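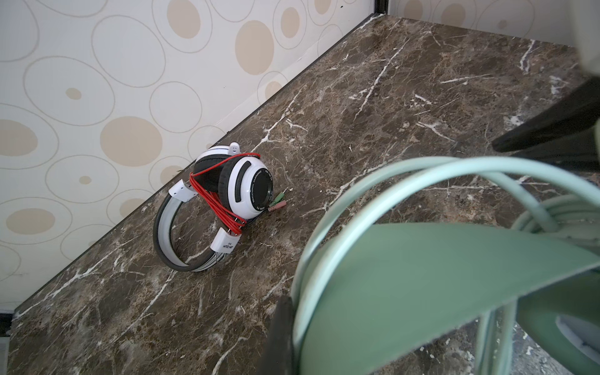 15 January 2019

Headphones today, and wow, that red cable! Akosua wants 20 good picks of them before we move on, wrapped cord and all, and I've got 19 (one more after lunch, promise). Going in by the ear cup feels much nicer than the headband. Running total for the Cedow set is 2963 episodes.
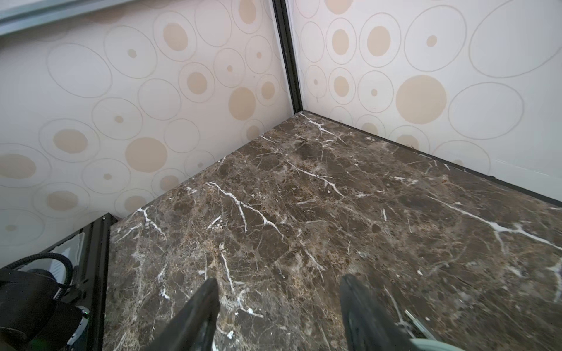
I'm also logging bare-counter approaches with the fingers open, so the model gets some examples with nothing to grab. Nkrumah thinks about 600 would do it. Seems like a lot to me, but fine! Ask him whether the marble veins confuse the depth.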